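How my building does the dishes (and how much water it takes)
Home Economics and Environment, final project, September 2022

I picked this topic because my grandmother and I argue about it every single time I visit. She fills the sink, I leave the tap running, and each of us thinks the other one is doing it wrong. So for my project I asked people in my building if I could hang around after dinner with a bucket and a notebook, and 19 households said yes, which surprised me!

The method was pretty simple. I put a plastic tub in the sink, people washed the way they always do, and I poured what was in the tub through a measuring jug before it went down the drain. My teacher, Rosimeire Furtado, made me do four practice runs at home first, and I'm glad she did — on the first one I forgot to write anything down and had to eat a second lunch to get more dirty plates.

The running-tap people used a lot more than the sink-fillers. The worst evening came to nearly 50 liters, and that was for a pasta dinner with a burnt pot (the pot was most of it). Soaking helped more than I expected, too. People who let things sit in a little soapy water while they cleared the table were done faster and rinsed less.
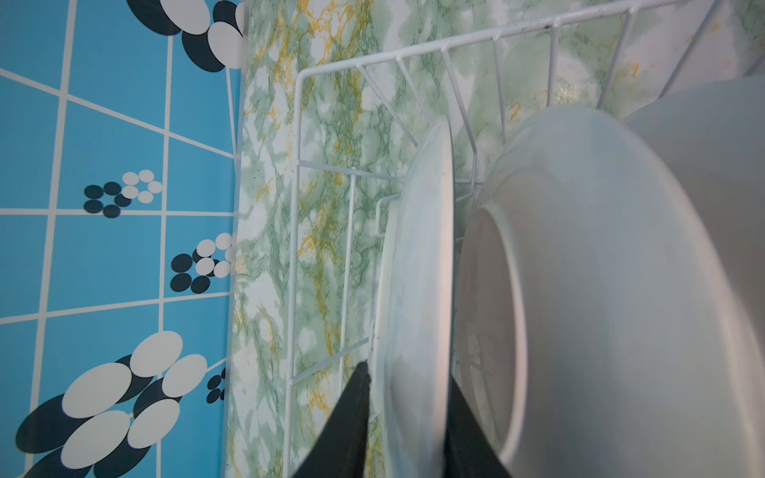

Then there's the question of drying, which I wasn't going to cover at all until Pascual Montecinos on the second floor told me that towels are the dirtiest thing in any kitchen and I should write that in my report. I didn't test any towels, so I can't say if he's right. I did ask everybody, though, and most let the dishes air dry, mainly because it's less work. A few dry the glasses by hand so they don't get spots.

If I did this again I'd visit each home more than once. One dinner isn't much to go on, and I think some people were on their best behavior with me standing there. I'd also borrow a bigger jug. My grandmother has read all of this and wants it noted that she fills the sink only halfway.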